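# Compare Grippers on Cloth First

*Position paper, Vollholm Laboratory for Applied Handling. Prepared by Lucyna Michalski.*

Most laboratories that buy a new gripper test it on a block. The block is rigid, its size is known, and a good result arrives before lunch. The Vollholm laboratory followed this custom for several years and no longer considers it sound. It is the position of this paper that any comparison of two-finger grippers intended for general household or textile work should begin with cloth, and that results on rigid parts should be reported second.

The argument rests in part on our own record. Between November and the end of the spring term, the laboratory ran 3,885 grasp attempts using end effectors from two suppliers, Bruveo and Drusteno. On rigid parts the two could not be told apart in any way that would matter to a buyer. On a single sheet of cotton they separated within the first 72 attempts. The difference lay in how each set of fingers met the table: one slid under the edge of the fabric, while the other pressed it flat and closed on nothing.

Roman Jakubowski has objected that cloth is a poor standard for the very reason that it never lies the same way twice. The objection deserves a serious answer. A test that cannot be repeated exactly is harder to defend in a report, and suppliers are entitled to ask what went wrong in a given trial. Our reply is that variation can be managed by procedure. The operator drops the cloth from a fixed height, does not smooth it, and records its position before the arm moves. Over 400 drops, the spread of starting shapes becomes a property of the test that can be stated openly.

A second objection concerns cost. Zdzisław Szewczyk, who keeps the laboratory's schedule, calculates that a cloth series takes 17 working days where a block series takes three. We accept the figure. We would add that a buyer who learns of a weakness after installation will lose far more time than that.

## What a comparison should hold constant

Too many published comparisons change several things at once. We recommend that the following be fixed and written down before the first attempt.

1. **The controller.** Closing speed and force limits should come from one controller, with the same settings for each gripper. We used the Wróbel unit throughout.
2. **The surface.** A bare tabletop and a soft covering give different results, and fingertips that do well on one may catch on the other. Trials on a gray, felt-like surface should be reported apart from all others.
3. **The cloth.** Thin, soft fabric left in loose folds is a fair starting condition, and neither arm should be given a flattened piece.
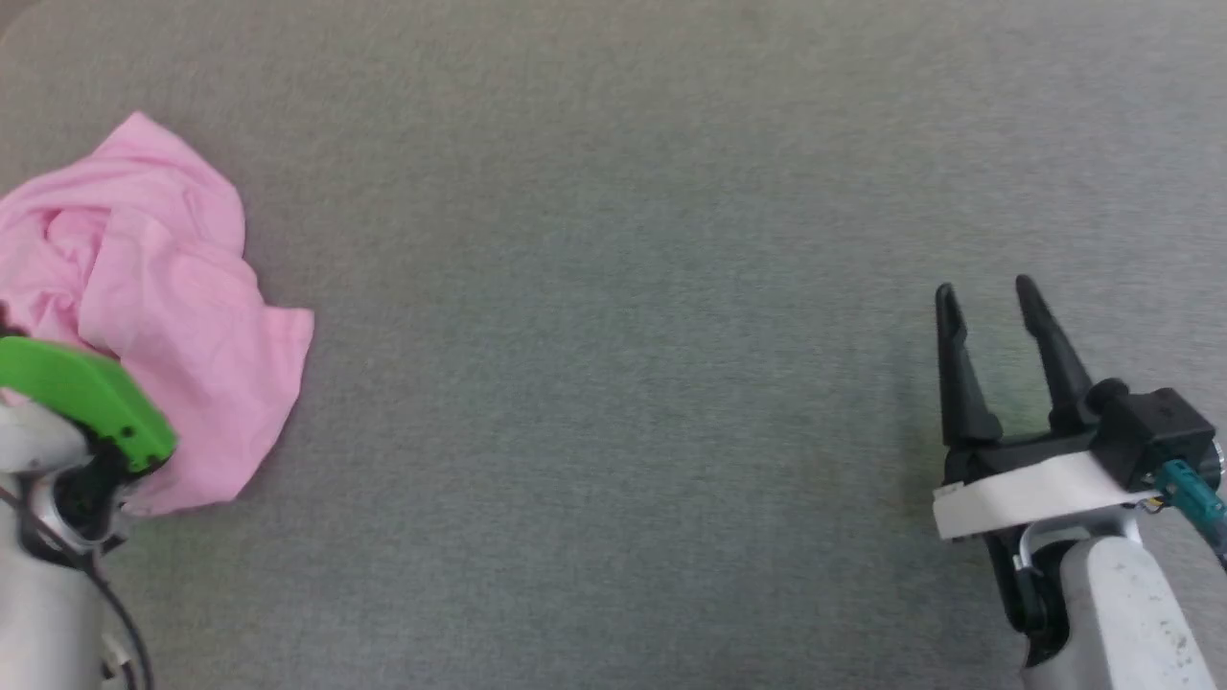 ## Reporting failures

Suppliers prefer a single success rate. We ask that they resist it. A gripper that misses the fabric and a gripper that lifts it and lets go have different faults, and the remedies differ as well. Igor Adamczyk has proposed four classes of failure for our own reports: no contact, contact without closure, loss during lift, and loss during transfer. The laboratory has adopted them and invites others to do the same.

Mervyn Staniforth would go further and withhold block results entirely until a cloth series is complete. The laboratory has not taken that step. Rigid parts remain the daily work of many of our partners, and they are owed an answer within a reasonable period. We do hold that no recommendation to purchase should be signed on block results alone, and from this term ours will not be.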